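Breakroom and Kitchenette Inspection Checklist, With Comments
Putimance building, second floor
Inspector: Catalina Huenchumán
Reviewed by: Ľudovít Malý
Period: December
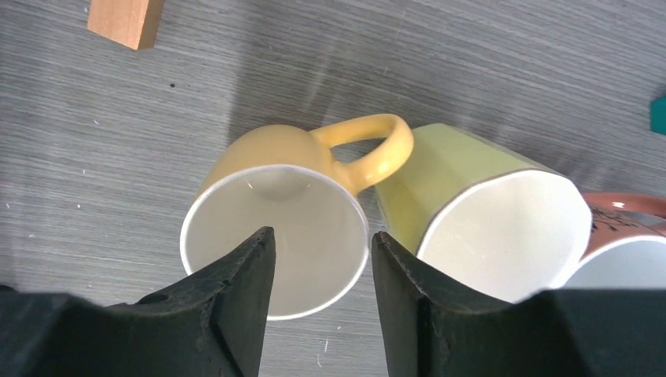
1. Electrical

1.1 Outlets within reach of the sink are GFCI protected. PASS
Both tripped on the test button and reset.

1.2 Cords free of cuts, tape and pinched sections. FAIL
Microwave cord is flattened behind the left cabinet leg. Jacket is not broken. Move the cabinet, inspect the full length, replace the cord if the jacket shows a crack.

1.3 No power strip feeding a heating appliance. FAIL
Toaster and kettle share one strip. Repeat finding. The strip was removed after the last inspection and has come back. Xiaoqing Peng to request a second wall outlet.

1.4 Panel clearance, 30 inches wide minimum. PASS
Floor tape is worn but readable.

2. Fire

2.1 Extinguisher mounted, pin and seal in place, gauge in the green. PASS

2.2 Monthly tag initialed. FAIL
Last month is blank. Do not backfill. Initial for the current month only and note the gap in the log.

2.3 Toaster crumb tray clean. PASS

2.4 Nothing stored on top of the microwave or against its vents. FAIL
Paper towels and a box of filters on top. Removed during the visit.

3. Floors and exits

3.1 Exit path clear for its full width. PASS

3.2 Floor dry, mat flat, no curled corners. COMMENT
Mat curls at the refrigerator end. Taped for now - tape is not a fix and will be marked FAIL next time.

3.3 Exit sign lit on battery test. PASS
Held for the full 30 seconds.

4. Water and surfaces

4.1 Hot water at the tap does not scald. PASS

4.2 No leaks under the sink. COMMENT
Mineral crust on the supply valve, no active drip. Morena Bianchini asked whether the valve should be changed now. Recommend changing it with the filter, same shutoff.

4.3 Mugs and glasses free of chips and cracks. PASS
Check rims and handles by touch with a dry cloth. Discard anything chipped, including personal items. Mugs are not to be left near a table edge.

4.4 Cleaning products labeled and stored below food level. FAIL
One spray bottle with no label. Contents unknown, bottle sent out with the chemical waste.

5. Refrigerator

5.1 Thermometer present, 40 F or below. PASS

5.2 Door gasket seals along all four sides. COMMENT
Weak at the lower hinge corner. Clean first, then repeat the paper strip test.

Corrective actions

1.3 and 4.4 are due within 2 working days. 1.2 and 2.2 are due within 10. Comments carry over to the next inspection. Send closure notes to Ntombi Mkhize with the item number in the subject line.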